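Shared workshop in Navden builds its own gripper

May 3, 2022

The members of the shared workshop in the old Verbeke building in Navden have put together a hand-held gripper, and this spring they have begun to use it on ordinary things from the kitchen and the breakfast table. The project carries the name Tramora. It was started in November by Willy Maes and Alina Husar, who wanted to build a tool that a person can hold in the hand and that later can be mounted on a small arm without changing the fingers.

The total cost until now is 498 euros. Most of this money went to the camera and its lens. The black parts were made in the workshop itself, on the two printers that members can reserve in the evening. Husar made 18 versions of the fingers before she was satisfied with the shape. The first ones were too thin and bent outward when the user squeezed the handle, and a later series was strong enough but too heavy to hold for a long time.

The orange pads between the fingers and the object gave the most discussion. Maes wanted a flat and soft surface, while Husar preferred ribs. They made both kinds and let the other members try them for a week, each person with the same set of objects from the cupboard. The ribs were chosen. On each finger there is also a small square marker in black and white, so that the software can read from the camera picture how far the fingers are open.
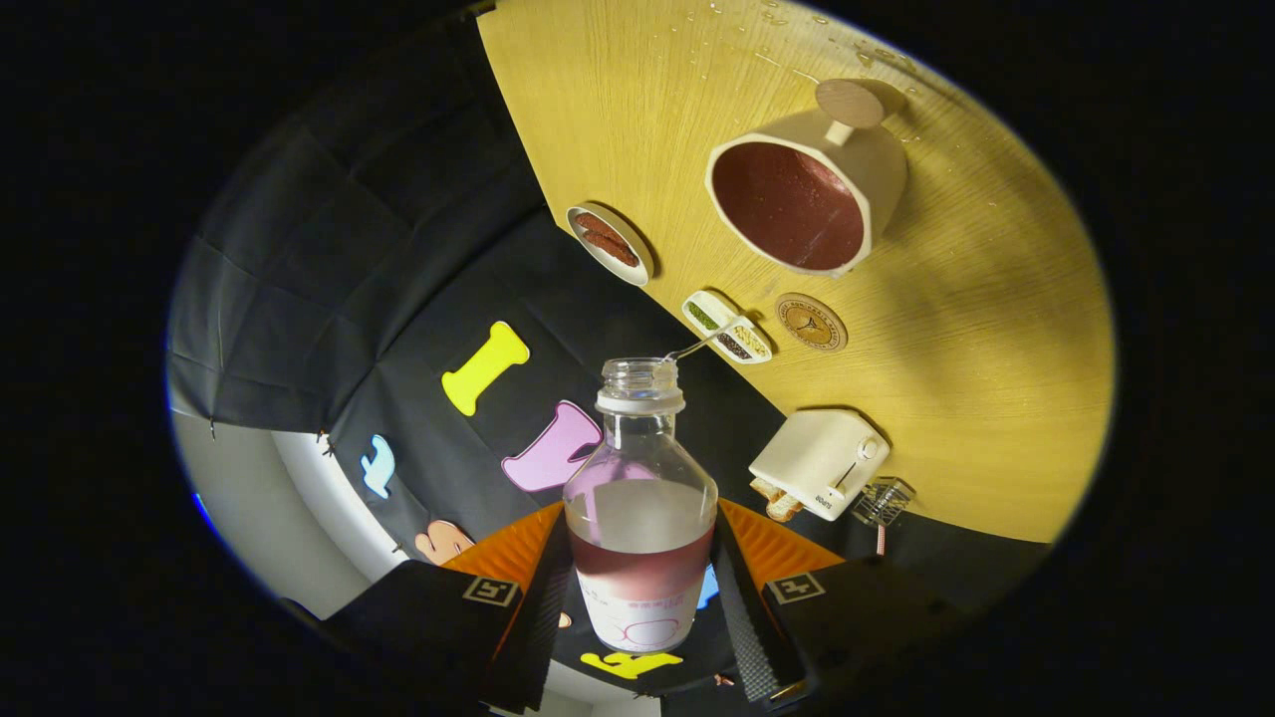 Gerrit Bosman finds that a bottle is a fair test but not a difficult one, and he would like to see the group work with softer things, such as a paper bag or a ripe tomato. He also thinks that the handle is made for a large hand, and he has asked for a second size before the summer.

Maes agrees with the remark about the handle. A smaller one is already drawn, he says, and it only waits for free time on the printers, which are much in demand at the moment. For soft objects he is more careful. The present pads do not measure force, and the person who holds the tool must feel for himself how hard he is pressing. A sensor would solve this, but it would also bring more cables into the handle, and there is not much room left inside.

The arm is still in pieces. Its motors come from an old packing machine which the workshop received from the firm Esley, and two of them need new bearings. Frans Boersma has taken this work upon him and expects to be ready in November. Until that time the gripper will be used by hand only.

The drawings can be consulted at the workshop, in the blue folder next to the lathe. Members who wish to try the gripper can write their name on the list at the entrance. They are asked to put the lens cap back after use and to charge the battery for the next person.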